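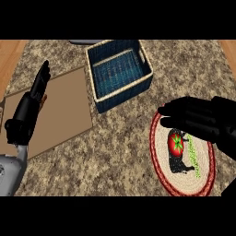 Woven basket, granite benchtop.

Onion skin slides at home - quick tips

Peel the skin from the inside of the curve, not the papery outside. Thin as you can get. If it looks white it's too thick, bin it and peel again.

One drop of water. Lay the skin flat, no folds, then iodine for the colour. 3 minutes is plenty. Longer and teh whole lot goes brown.

Lower the coverslip on an angle with a toothpick. Bubbles look like big black rings - everyone draws them as cells the first time.

Lowest power first, always. Focus, centre, then go up.

Cheek cells: same again but methylene blue, and less of it. Old tea towel underneath, it stains grout badly.

Rinse slides straight away, dry on lint-free cloth. Paper towel leaves fibres evrywhere.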